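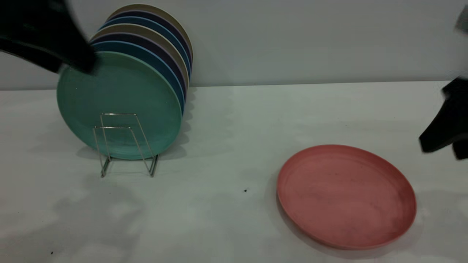
Pleva Rollout Planner
Implementation planning template set, workbook and document edition

Product overview

Pleva Rollout Planner is a set of linked templates for planning, scheduling and closing out the introduction of a new service or internal system. It consists of one workbook, one narrative plan document and a set of forms. The workbook holds the data. The document pulls dates, owners and status values from the workbook through named fields, so a change to a milestone is made once and appears in the plan the next time fields are updated.

The set is published by Govlow and maintained from the Plesamdale office. The current release replaces the April release. Files created in the April release open without conversion, but the resource sheet must be relinked (see Upgrading).

Contents of the set

Workbook: task register, milestone sheet, resource sheet, risk log, issue log, cutover checklist, cost summary
Plan document: scope, assumptions, approach, schedule, training, support handover, sign-off
Forms: change request, site readiness, training attendance, acceptance record, post-implementation review

Task register

The register accepts up to 4000 rows. Each row carries a task ID, parent ID, owner, start, finish, predecessor, percent complete and status. Status is calculated from dates and percent complete and should not be typed over. If a manual status is required, use the override column, which is exported with the row and appears in the audit sheet.

Task IDs are text. Leading zeros are preserved. Duplicate IDs are flagged in column A and are excluded from the rollup until corrected.

Predecessors are entered as task IDs separated by semicolons. Only finish-to-start links are supported. Lag is entered in working days in the adjacent column; negative values are rejected.

Milestone sheet

Milestones are read from register rows with zero duration. The sheet shows baseline date, forecast date and variance in working days. The baseline is set with the Set Baseline command and can be stored 2 times per file. Storing another overwrites the older of the two after a prompt.

Working days follow the calendar sheet. Enter regional holidays there before setting the baseline. Holidays added afterward shift the forecast but leave the baseline dates as stored.

Cutover checklist

The checklist is supplied with 29 standard entries covering freeze, backup, data load, verification, switch, rollback decision and notice to users. Entries can be hidden but not deleted. Hidden entries print on the last page under Not Applicable, with the initials of the person who hid them.

Times on the checklist are entered in 24-hour format. The rollback decision entry requires a time and a named decision owner. The checklist will not show as Ready while either is blank.

Risk log

Probability and impact are scored on a five-point scale. The product of the two gives the exposure value. Any risk at or above 20 is copied to the cover page of the plan document at the next field update. The threshold is stored in the settings sheet.

Requirements

Desktop spreadsheet and word processing software with macro support
Both files stored in the same folder, local or mapped drive
Write permission on that folder
Paper size US Letter for forms; A4 layouts are in the Alternate folder

Browser-based editors open the files for reading. Field updates and the Set Baseline command do not run in a browser.

Licensing

Licensed per organization. Copies may be made for any number of plans within the licensed organization. Contractors may edit a plan on the licensee's behalf but may not reuse the blank templates for other clients. The Gavrilă add-on (multi-plan rollup) is licensed separately and requires the current release.

Upgrading

1. Close both files.
2. Copy the new workbook into the plan folder.
3. Run Import Previous from the settings sheet and select the old workbook.
4. Open the resource sheet and choose Relink.
5. Update fields in the plan document.

Custom columns to the right of the status column are carried over. Custom columns inserted between standard columns are not, and should be moved before import.

Known limitations

Printing the task register with more than one filter active drops the header row after page one. Clear all but one filter before printing.
The acceptance record form truncates site names longer than the field. The full name is retained in the workbook.
Accented characters in owner names sort after Z in the resource sheet.

Documentation and support

The reference guide (Liviu Coman) and the worked sample plan (Sunee Jitpraphai) are included in the Docs folder. Support requests should state the release shown on the settings sheet and include the audit sheet as a separate file. Do not send the full workbook unless asked.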